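Looking After Silver Chains and Old Rings at the Kitchen Sink

I've been cleaning my own jewelry for years now, mostly at night once the dishes are done, and I've come to love the quiet of it (a cup of tea helps!). You don't need much. A soft baby toothbrush, a cereal bowl, a drop of plain dish soap and a folded towel will see you through nearly everything in the box.

Start by putting the plug in the sink. I know, I know, but I once spent a whole February evening with my head under the basin, hunting for a ring. Fill the bowl with lukewarm water, stir in the soap and let your silver or gold sit for 4 minutes. Then brush gently, working in behind the stones where hand cream collects, and rinse in a second bowl of clean water.

Pearls, opals and turquoise stay out of the bowl altogether. Wipe those with a barely damp cloth and lay them flat to dry, especially strung pearls, as the silk stretches when it's wet and hung up.

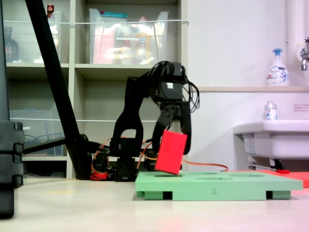

A reader who signs herself Pearlbutton wrote in to say that toothpaste did a lovely job on her mother's bracelet until she held it up to the window and saw all the fine scratches. Please don't use it! A proper silver cloth costs very little. Mine is a Lellik, it's gone quite black, and it still works beautifully, so never put yours through the wash.

For knotted chains, lay the chain on a saucer, add one drop of baby oil and tease the knot open with two sewing pins. Go slowly, and wash the oil off afterward with the same soapy water.

Once everything is bone dry, tuck each silver piece into its own little zip bag, press the air out and drop in a strip of anti-tarnish paper. I change my strips twice a year, when I swap over the winter coats.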